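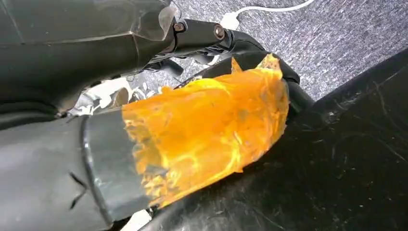

この記事は約3分で読めます

オレンジ色の透ける包みが好きだ。くしゃっとしわの寄った、光を通すあの色。飴の包みでも、花束を巻くフィルムでも、見つけるとつい窓のほうへかざしてしまう。薄いところは黄色に抜け、重なったところは琥珀色に沈む。同じ一色なのに、折り目ひとつで別の色になるのだから、こんなに楽しいものはない！

だから私は、包装はもっと派手でいいと思っている。

最近の店はどこも地味だ。茶色い紙、生成りの紐、小さな判子。あれはあれで品があるし、私も家に何枚もためている。でも、贈り物を受け取った瞬間に「わっ」と声が出るのは、やっぱり光る色のほうではないだろうか。四月にヘンポートの雑貨店「ガルバ」をのぞいたら、棚の端に色つきフィルムのロールが6本だけ残っていて、値札は98円。隣の和紙は1,169円だった。値段で勝ち負けを言うつもりはないけれど、98円であれだけ部屋が明るくなるなら大したものだと思う（もちろん買った。オレンジを2本）。

しわを嫌う人も多い。ぴんと張って、角を合わせて、空気を抜いて包むのが上手な包み方だと教わるからだ。私はここに異議がある。フィルムはしわがあってこそ光る。平らなままではただの色つきの板で、握ってつぶして、端がぎざぎざに立ったとき、初めて炎や鉱物のような表情が出てくる。
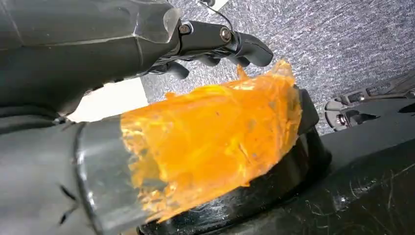 透明な容器と組み合わせるのもいい。筒形の入れ物なら、曲がった壁ごしに色がにじんで、縁のあたりに細い光が一本走る。中身が何であれ、まず色が目に飛び込んでくる。セドサイドで包装の教室を開いているウリエル・バルドビノスさんは「しわは直すな、増やせ」と言うそうで、私はこの言葉を聞いて台所で拍手してしまった。

捨てるときのことを考えろ、という意見もわかる。私も一度きりで捨てるのは惜しいので、広げて箱にしまい、また使う。二度目のフィルムには前の折り目が残っていて、新品より断然きれいだ。箱の中はほとんど100枚になった。夕方の四時ごろ、西日の入る机にそれを何枚か重ねて置くと、もう仕事が手につかない。次は青も試したいのだが、たぶんまたオレンジを買って帰ると思う。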